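3/22/19

Library noise study, reading room, second floor. Continuing from where Annick D. left off.

Replaced the logger by the window bay. The Ovent unit had stopped writing after its memory filled, and the last readings on it are from before the group tables were moved. Buveo unit fitted in its place, same shelf, same height, microphone facing the tables. Interval set to 2 seconds. Clock checked against the desk PC and corrected.

Calibrated both remaining meters before the session. The one with the taped battery cover reads high at the low end again. I have applied the offset from October and noted it in the sheet, but it needs to go back to the supplier.

Session ran through the afternoon. Phones: conversations held at the stairwell door carry further than those at the tables. The door is held open by a wedge, and with the wedge out the level at the nearest desks drops to near background. Melur repeated this with the door shut and got the same result. Worth a line in the report, as it costs nothing to fix.

Complaint slips are in box 201. Perla has coded the first batch by type (phone, talking, headphones, food, other). Two slips describe an argument between readers over a call. Neither gives a time, so they cannot be matched to the log. I suggest we add a time field to the slip before the next print run. Lucie has the template. 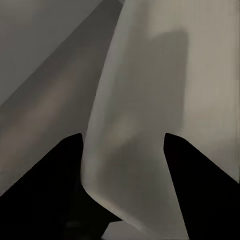
Simulated view, two black gripper fingers with a gap between them.

Coding scheme: "talking" is too broad. Staff at the enquiry desk are being counted with students in the bays. Perla and I agreed to split it into desk and non-desk and to recode from the start of the batch. Annick MacLeod is to second-code a sample without seeing our labels.

Survey: reply file now stands at 3,000 rows including blanks. The import script drops any row with a comma in the free text field - found this when the Rodrigues building came out with almost no comments. Fixed by quoting the field on export. All earlier counts for free text should be treated as wrong until rerun.

Seat map still shows the old layout. Do not use it for distances. Melur has tape measurements for the window side only.

To do:
Rerun free text counts, all buildings.
Send meter back, with the October sheet.
Ask the desk who puts the wedge in the stairwell door.
Rename the Rundness folder, which has raw and cleaned files mixed together.
Download Buveo log before the memory fills.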